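Filed under: Course Materials > Work and Automation > Week 6

Last week we left the Hellevville stockroom with a question from the back row, and a very good one: if the arm does the putting away, what is left for the people on shift? Keep it in mind as you look at the drawer work, and please take your time with it (I always rush this part!).
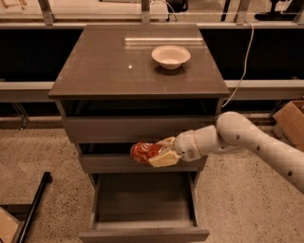
A snack bag in the gripper, at the middle drawer.
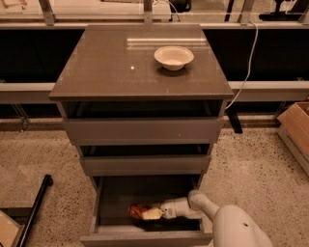
Source: Semple course archive, Unit 11

At Balside the clerks told us they now spend their mornings deciding where things belong, and sorting out whatever the arm hands back. Some like it, some miss the walking. For November, please read the Clungate chapter and jot down one task you would gladly give away, and one you would keep.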